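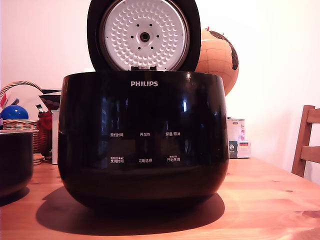 Test object: rice cooker, lid open, what is probably its inner pot out on the table.

Bulska > Bench Notes > Opinion

Stop ranking grippers by grip force

We compared two parallel grippers in May, the Dranton Bite and the older Drekon. The Bite is rated at 138 newtons and the Drekon at 77. On paper the comparison ends there. On a kitchen task I would take the Drekon.

A rice cooker asks for very little force. Its lid has to be held at the rim and its pot has to be lifted level. Both depend on finger width and on what the wrist camera can see between the fingers. Wide fingers hide the contact point during the last 40 mm of approach, and the controller then runs on an old pose estimate. Glossy black housings make this worse. Depth readings drop out along the highlights.

Published data sheets give force, stroke and mass. They should also give the occluded share of the camera view at full opening and at 2 mm from contact. Vendors can measure this in an afternoon. Buyers should refuse to compare products without it. 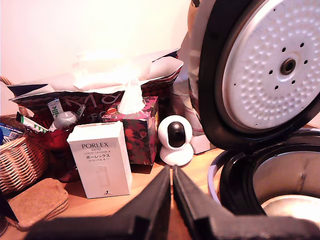
Does a second, fixed camera solve the occlusion problem?

It helps with the approach, but its calibration drifts when the stand is moved, and the arm itself blocks the view at contact. Budget for it as a supplement to a usable wrist view.

My vote on the next purchase goes to narrow fingers and a lower force rating.

Contact Bulska | Copyright Bulska | Back to top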